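Reading time: 8 min

Evening, kitchen cleared, feet up, and I still have a bit of sawdust smell on me from drilling the clamp holes in the old board. Week two with the Gridonov kit. I told myself I'd write every night of the trial and I've written exactly twice, so let me catch up before I forget which evening was which.

So the kit. It's the two-arm one, the tabletop set, and they let you have it at home for a trial month before they charge the whole price. I paid a deposit of $325, which comes off the $955 if I keep it. I've had the page open in a tab since April and I kept going back to look at it like it was a puppy. Then the discount showed up and that was that!

It came in two boxes and the heavier one nearly took my toe off. The instructions are a booklet of 54 pages and I'd say half of those are good. The pictures of the joints are great, really clear, with arrows in the right places. The part on getting the two arms to talk to each other is four lines long and one of the lines is "repeat for the second arm." I repeated for the second arm. The second arm did not care. I spent most of an evening with my chin on the table reading the tiny numbers on the motors (they go in a certain order, and two of mine were swapped, and yes it does say so, on a loose sheet at the bottom of the box under the foam).

I wrote to support about it around midnight, feeling sorry for myself, and had an answer by breakfast. A polite one too, with the sheet attached. So, points for that.

Anyway. Built, clamped, powered, both arms wave hello. Left one has a tiny wobble at the shoulder that I've decided to live with for now. I named the right one Miranda because it has a snooty way of coming up to its rest position, sort of nose in the air. The left one hasn't earned a name yet.

The thing I wanted to find out this week was whether it can do the discs. That's the whole reason I bought it, or it's the reason I gave at dinner. I sort game pieces for the little side shop, flat round ones mostly, and they come from Plastden mixed in a bag and have to go into sets. It's the dullest job in the house. I do it with a podcast on and I still get it wrong. If a pair of arms could take a disc, turn it over, and put it on the right plate while I pack envelopes, I'd be the happiest person on this street.

A disc is a horrible thing to pick up, by the way. I never thought about it until I had to explain it to a machine. Lying flat there's just no edge to speak of. You and I sort of drag it to the side of the table with one finger and catch it, without thinking at all, and then I sat there trying to do the same with the hand controls and pushed the same disc right off onto the floor over and over. The dog got one. It's fine, he gave it back.

What the kit wants you to do is show it. You work the arms yourself with the controls, it remembers, and after enough goes it tries on its own. The website makes this look like ten minutes over coffee. My notes say I've done 851 goes, counting the hopeless ones, and my coffee has been cold every single time. But you do get better! The first evening I was all elbows. By the fourth I could get a disc up on its edge and hold it there and feel really quite smug.

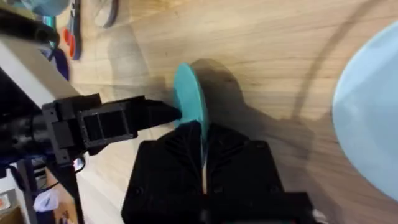
The two-hands part is where I keep getting stuck. One gripper holding a disc upright is no trouble now. Bringing the other one in to take it is a whole different sport. You have to come in slow and level, and the moment you look at the wrong arm you've drifted, and then it's clunk, and the disc is halfway across the table. I've started holding my breath for it, which I don't recommend, I got dizzy.

I also don't love the fingertips. They're hard black plastic and a disc is hard plastic too, so if you don't have it square it squirts out like a bar of soap. There's a set of soft pads on the extras page and I'm a little annoyed about that. For this money I feel like the pads should be in the box. I tried cutting up a rubber dish glove and gluing bits on. Works okay! Looks awful. I took them off again because I want to judge the thing as it's sold, and also because one fell off in the middle of a go and I spent ages wondering what had gone wrong with the program.

Things I like, so I'm being fair about it. It's quiet. I thought it'd whine like the old printer and it just sort of hums to itself. It stops when you tell it to, right away, which mattered to me more than I expected the first time it swung toward my mug. The little cameras on the wrists are a treat, you get to see what the gripper sees and it's oddly fun, everything looms. And the clamps are solid. I leaned on one getting up and it held.

Things I don't like. Cables! So many cables. They're all the same black, none of them are labeled, and they always end up wherever the arm wants to go. I've taped mine back twice and I need to get proper clips. The software wants to update every time I've finally got everything just so. And the controls are sized for somebody with bigger hands than me, my thumbs ache at the end of the night.

I did let it try on its own today, after lunch. I'd been putting it off the way you put off opening a test result. I cleared the middle of the table, put one disc out, pressed the button and then stood behind the chair as if that would help. It reached, it missed, it reached again and pinched the air next to the disc very firmly. Fourth try, it had it. Lifted it, turned it, carried it over and dropped it a bit early so that it rolled along and fell over on the plate anyway. I'm counting it. I yelled loud enough that I got a "what happened?" from upstairs.

After that I did a proper run of it and it was mixed. When the disc starts near the middle, it does well. When it starts out toward the side it gets confused and goes to the middle anyway, out of habit I guess, and that's my fault as I showed it the middle nearly every time. I know better now. Tomorrow I'll do a batch with discs starting all over the place. The passing from one arm to the other it can't do by itself yet at all, it gets close and then dithers.

It's also pickier about light than I thought. I had the lamp on in the late afternoon and it was doing nicely, and then the sun came in low and there were big shadows on everything and it went right off. Pulled the blind, better again. So that's something for the keep-or-return list, my workroom gets sun from two sides and I'm not going to sit in the dark for a robot.

I looked at the other one again, the Skullau, just to be sure I'm not talking myself into anything. It's one arm only for more money and you can't trial it. It comes built, though, and I can see how that'd be worth a lot to some people. Me, I liked the building, motor numbers aside. I know where every screw is now. When the left shoulder gets worse I'll be able to fix it myself, and with the other one I'd be mailing it back in a box.

The question at dinner was "so is it faster than you?" and no. No it is not, not even close. I can do a bag of discs in the time it takes Miranda to do a handful. But I have to be there for mine, you know? If it can do them slowly while I'm out in the yard I don't care if it takes all afternoon. Right now I can't leave it, so right now it's a hobby with a deposit on it.

I'm leaning toward keeping. I go back and forth. The sensible half of me says send it back and hire the neighbor's kid for the summer, and the other half has already picked out which shelf it's going to live on.

For tomorrow: cable clips, tighten that left shoulder, ask support if the pads come with the full price or not (I'm going to ask nicely and hint a lot). Do the discs near the edges. Find my thumb brace. And I need to write down the lamp setting before I knock it again. Bed now, it's past eleven and the left one is still switched on, I can hear it humming from here.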